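Stodent tracker > Perception and planning > Ticket 318

Title: Planner rejects or delays grasps on thin-rimmed objects after update of scene server
Status: Resolved, follow-up open
Component: scene server, grasp planner (Vevton)
Site: Jodholm lab, cell 2
Severity: Medium
First seen: September

Summary

After the scene server was updated on the Jodholm cell, the grasp planner returns NO_VALID_APPROACH for a large share of requests on bowls, plates and the colander. Solid objects such as the bottle and the toy fruit are unaffected. When a plan is returned for a thin-rimmed object it arrives late, and the arm holds at the pre-grasp pose until the executor times out.

Expected: plan returned within 300 ms, arm closes on the rim.
Observed: either an immediate rejection, or a plan after more than 2000 ms, which is past the executor limit.

Environment

Scene server: current release branch, started from the standard launch file
Planner: Vevton, default profile, rim grasps enabled
Executor: Owen, control loop unchanged from the previous release
Camera: fixed overhead, calibration file unchanged
Table model: flat plane, static collision boxes for the oven and the side panel

Steps to reproduce

1. Start the cell with the kitchen layout.
2. Wait for the scene server to report SCENE_STABLE.
3. Request a rim grasp on the colander from the operator console.
4. Watch the planner log for the approach filter stage.

The fault does not need a particular arrangement of objects. It does need the arm to be parked over or close to the target when the request is made. With the arm at its home pose the same request succeeds. This was missed at first and cost most of a morning.

Log extract, failing case

[planner] request received, target=colander, mode=rim
[planner] candidates generated: 15
[planner] filter reach: pass
[planner] filter approach: all candidates in collision
[planner] result NO_VALID_APPROACH
[owen] no trajectory, holding

Log extract, slow case

[planner] request received, target=colander, mode=rim
[planner] filter approach: one candidate left
[planner] refine: retry
[planner] refine: retry
[planner] refine: converged
[owen] trajectory rejected, stamp too old
[owen] holding at pre-grasp

Note 1

Checked the obvious things. Network load is normal. Clock offset between the scene server and Owen is negligible and does not drift over a run. Restarting the planner makes no difference. Restarting the scene server clears the fault for the first request only, and then only if the arm is out of the way when the server comes up.

Rolled Vevton back by one release with the new scene server left in place. Fault still present. Rolled the scene server back with the new Vevton in place. Fault gone. Moving the ticket from the planner queue to the scene server queue, with the planner kept as a watcher.

Note 2

Recalibration was suggested. Ran the check procedure against the stored calibration file and the reprojection error is inside the usual limit. A calibration fault would also shift solid objects, and the bottle grasps land where they should. Not pursuing this further.

Also tried raising the executor's stamp limit so that late plans would be accepted. It hides the slow case and does nothing for the rejections. Reverted. Please do not apply this on other cells as a workaround. The stamp limit is there to stop Owen from following a plan made against an old scene.

Note 3

Dumped the collision scene at the moment of rejection and compared it with the point cloud. The colander mesh is in the right place. Above it there is a second body, with no class label, which overlaps the space that the finger has to pass through. The body is roughly the shape of the gripper housing together with part of the cable run.

So the planner is behaving correctly with the scene it has been given. Every approach to the rim passes through an unlabelled obstacle, and that obstacle is the arm itself.

The self filter is meant to remove these points. It takes the robot model, inflates each link by a fixed margin and drops any depth point inside the inflated volume. 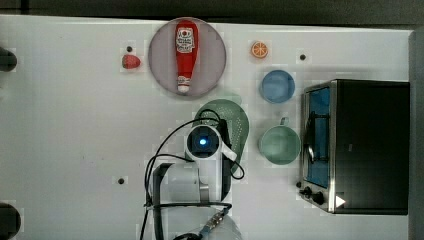

Cables are not part of the robot model. In the old scene server they were caught by a second pass, which removed any small cluster touching the inflated links. The update merged this pass with the general outlier filter, and the merged filter only removes clusters that touch nothing at all. A cable that hangs over an object touches the object in the cloud, so it survives.

Once the cable points are kept, the clustering step joins them to stray points at the edge of the housing that the inflation margin does not quite cover. The result is large enough to be promoted to an obstacle.

Note 4

Confirmed with a replay. Recorded one failing request on cell 2 and ran it offline through both versions of the filter, using the same depth data and joint states.

Old filter: no unlabelled bodies, plan returned inside the limit.
New filter: one unlabelled body over the target, NO_VALID_APPROACH.
New filter, cable points masked by hand: no unlabelled bodies, plan returned inside the limit.

This also accounts for the difference between thin-rimmed and solid objects. A bottle grasp has candidates along the whole length of the body and a few of them always avoid the false obstacle. Rim candidates are packed into a narrow band, and one badly placed cluster can block them all.

The slow case is the same fault with a slightly smaller cluster. One candidate survives the approach filter, sits very near the false obstacle, and the refine stage keeps pushing it away and retrying.

Note 5

Question raised by the planner side: why does the false obstacle remain after the arm has moved away?

The scene server keeps obstacles for a hold time after they were last observed, so that an object hidden behind the arm is not forgotten. The hold timer is reset each time any point falls inside the obstacle's bounding box. The colander's own points fall inside that box. The false obstacle is therefore refreshed by the very object it is blocking, and never expires.

This is a separate defect. It was present in the old version as well but had no effect there, as the false obstacle was never created. Split out as a child ticket.

Fix

Two changes went into the scene server.

First, the link contact pass has been restored and runs before the outlier filter. It now works on the distance to the nearest inflated link, measured along the cluster, so a cable that leaves the housing and curves over an object is followed along its length and removed up to a set limit. The parameter is self_filter.tail_length. The default suits the cable run on cell 2. Cells with longer loops will need a higher value.

Second, clusters containing any point inside the inflated robot volume can no longer be promoted to obstacles on their own. They are held as UNKNOWN_NEAR_ROBOT and shown in the viewer in yellow. The planner ignores them for rim approaches at low speed and respects them for transit moves.

The second change was argued over. The objection is that a real object pressed against the gripper would also be ignored. At approach speed the force limit in Owen covers that case, and the alternative was to leave rim grasps unusable near any cable. The setting can be turned off per profile with planner.respect_unknown_near_robot.

Configuration to apply

self_filter.restore_link_pass: true
self_filter.tail_length: cell default
scene.promote_near_robot: false
planner.respect_unknown_near_robot: false (approach), true (transit)
executor.max_plan_age: leave at default

Restart the scene server after the change. A reload from the console is not enough, as the filter chain is only built at start-up. The launch log should contain the line "link pass enabled, order 1". If it says order 2, an old override file is still being read from the cell's local directory. Delete the override and start again.

Verification

Ran the kitchen layout on cell 2 with the arm parked close to the target before each request. Rim requests on the colander, the bowl and the plate all produced plans inside the limit, and the approach filter no longer reports a full rejection. Bottle requests are unchanged. The replay from Note 4 has been added to the regression set, so the build will fail if the filter order changes again.

Transit moves were checked separately with an object placed on purpose against the finger. The obstacle was respected and the arm took a longer path round.

Known limits

The tail removal can also remove a thin real object that lies against a cable and is of similar width. In tests this happened with a wooden skewer and with the handle of a whisk. Neither is in the standard object list.

Dark cables against a dark background return few depth points, and the cluster may break into short pieces. Pieces under the minimum size are dropped by the outlier filter. A piece just above the minimum can still get through. One such case was seen during verification, away from the target, and had no effect on the plan.

The mug handle was checked because of its shape and is not affected.

Note 6

Reply to the question about cell 4: yes, it has the same fault, but its default profile uses top grasps only and so it does not show. Apply the same configuration before rim grasps are enabled there.

Note 7

The viewer on the operator console does not yet draw UNKNOWN_NEAR_ROBOT bodies if it was opened before the scene server was restarted. Close and reopen it. This is a display fault only.

Open items

- Child ticket for the hold timer. The proposed fix is to reset the timer only on points that have not already been assigned to a labelled object.
- Add a rough cable model to the robot description so that the self filter does not depend on cluster contact. No date set.
- Warn at start-up when an override file changes the filter order.
- Documentation for self_filter.tail_length, including how to measure the loop on a new cell.

Resolution: fixed in scene server, merged to release branch. Ticket stays linked to the hold timer child ticket until that is closed.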